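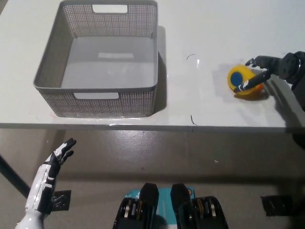 According to Ilir Dimitriou, the best hand is the one that is still working on the afternoon you need it, and every other line in a comparison table is decoration. Readers who have sat through a vendor demo will feel the pull of this view. It would also make for a very short chapter, and the publisher has asked for a longer one.

Chapter 6
Comparing Hands

In Chapter 5 we treated the gripper as a point at the end of the arm, blessed with perfect grip and no moving parts. We now have to give that up. Real hands have fingers that bend less than the drawing says, cables that object to being bent at all, and a manual that was translated twice. The job of this chapter is to compare them fairly, which takes more patience than skill.

The tasks used throughout are dull on purpose. A ball and a basket on a white table will tell you more about a hand than a bottle of champagne and a row of glasses, and the cleanup is easier. A ball has no handle, no flat side and no preferred way up. It asks the fingers to close around a curve, and it rolls off if they close unevenly. A perforated basket asks for something else: thin rims, cutouts sized for human fingers, and a wall full of little holes in which a fingertip may get ideas of its own.

Most of the data comes from the Park trials, in which two hands, the Vindent and the Kulline, were run through the same pick-and-place routine under the same Hiveck controller. There were 1014 attempts in all. Of these, 635 were made with the Vindent, and the remainder with the Kulline, which spent a good part of the schedule waiting for a tendon. Already we have a problem. Unequal trial counts are not fatal, but they have to be reported, and you would be surprised how often a brochure runs out of room at exactly that point.

A second problem is deciding what a grasp is. The Park logs mark a success when the object stays in the hand for the whole lift. On that rule, 43 attempts were scored as successes in which the ball was pinned between one finger and the side of the palm, a hold that no one had planned — and that the hand, to its credit, could rarely be talked out of. Should they count? Section 6.2 says yes and Section 6.4 says no, and both sections give their reasons.

Before reading on, write down your own definition of a successful grasp in one sentence. Keep it somewhere safe. You will be asked to apply it to the failure logs at the end of the chapter, and changing it once you have seen the results is how most of the published disagreements got started.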